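Home | Articles | Places | Index | Random page

Search this site Go Advanced search

Shoe tree

A shoe tree is a foot-shaped device placed inside a shoe to keep its form while it is not being worn. It is related to the last, the solid form on which a shoe is made, but is lighter and is meant for the owner. Simple trees have a toe piece joined to a heel knob by a spring. Better ones are split down the middle so that they fill the full width of the shoe.

Early trees were carved by lastmakers to match a customer's own lasts, and were costly. Factory-made pairs in standard sizes brought the price down. The Tzavaras workshop in Gokoston sold 3,478 pairs in its best year, most of them in beech.

Materials

Cedar is often chosen for its smell and because it takes up moisture. Beech and lime are harder-wearing but heavier. Plastic trees weigh little and suit travel, although they do not absorb damp. Moulded trays and inserts, used in storage and packing, support a shoe from below or hold its outline.

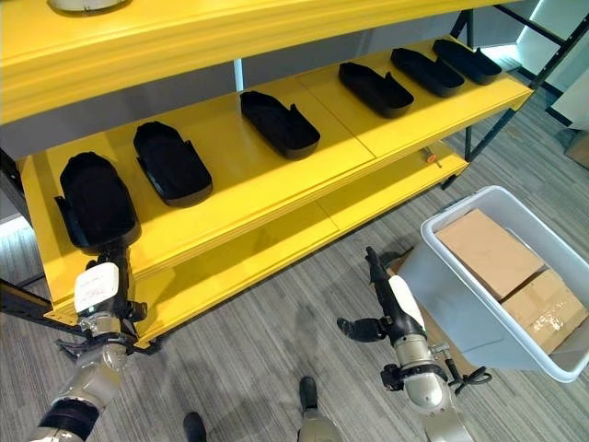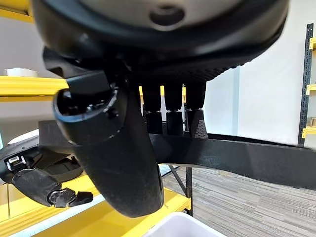
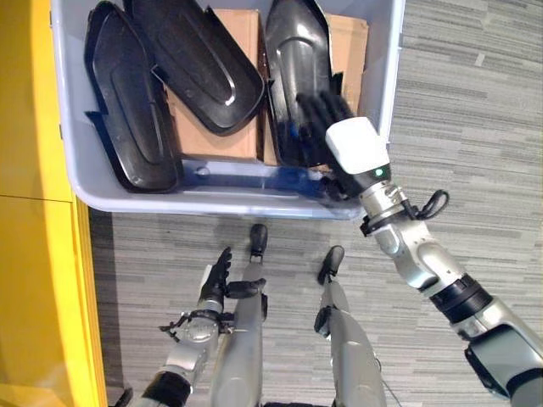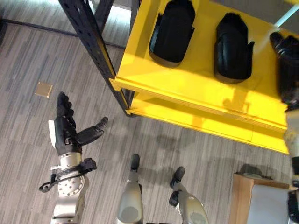 Black shoe-shaped trays on a yellow shelf (first picture).

Use

Trees are best put in soon after the shoe is taken off, while the leather is still warm. Anca Radu, in her handbook on leather care, advises leaving them in for eight hours. A tree that is too long will stretch the heel - a common fault with sprung types. Boots need a taller form, sometimes made in two parts with a wedge driven between them.

Collecting

Old trees stamped with a maker's name are collected in a small way. Floor Willems listed the marks used by the Unlow and Skevau firms, which shared a pattern book and are easily confused. Pairs that have been separated are worth much less.

See also: Last; Boot jack; Shoehorn

Filed under: Footwear accessories | Leather care | Household objects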